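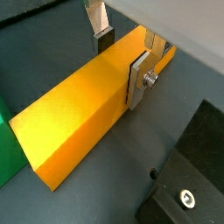 Review: Griritz two-finger gripper, flat aluminium fingers with rubber pads

Purchased for: small-parts handling cell, light assembly
In service: 11 weeks
Rating: 3 out of 5

We budgeted for the Griritz as the low-cost option against a Žukauskas unit quoted at a little over twice the price. The comparison was made on paper only. Neither supplier had a demo unit available before the end of our budget year, so the order went in on the strength of the data sheet and one phone call with Iltholm, the distributor.

Mechanical

The fingers are flat plates with a thin black rubber pad on the contact face. On parts with parallel sides they need no adjustment. On bevelled or trapezoidal stock the pad meets a sloping face and the contact patch shrinks accordingly. At the default force setting we had long blocks rotate in the grip when picked near one end. Raising the force setting helped. Picking closer to the centre of mass helped more and cost nothing except an afternoon of reprogramming.

Pads are a consumable and should be budgeted as one. Ours were due for replacement after 40 hours of continuous cycling on plastic parts with sharp edges. The supplied kit includes 2 spare pairs. Order more with the gripper, as freight on a separate parts order was more than the pads themselves.

Finger length is fixed. If your work sits close to a back wall or a raised fixture, model the clearance first. We had to move one fixture forward on the table, and that used up most of the margin we had on the near side.

Electrical and software

Wiring took a morning. The connector is a standard type but the supplied cable is short, and an extension was not on the quote. The Ceserora plug-in for our controller installed without trouble on the second attempt. Position feedback is repeatable. Force feedback is coarse, and I would not rely on it for part-present detection - we ended up adding a separate sensor.

Costs not on the original quote

Cable extension
Spare pads
Part-present sensor
Adaptor plate for the wrist
Engineering time, 3 days

Hicham Morsy, who looks after our capital requests, now adds a line for adaptor plates and cabling to every end-effector purchase. On this job those items alone took up the contingency, and the sensor had to come out of the maintenance budget.

Support

Iltholm answered technical questions by the next business day. The manual is adequate for installation and thin on maintenance. There is no torque figure for the finger bolts in the edition we received in August. It was supplied by email when requested.

Recommendation

Suitable for regular, rigid parts at moderate cycle rates. For mixed or sloped geometry, price in custom fingers from the start and compare totals again. With those included, the gap to the Žukauskas narrows considerably, and I would want a trial of both before signing for a second cell.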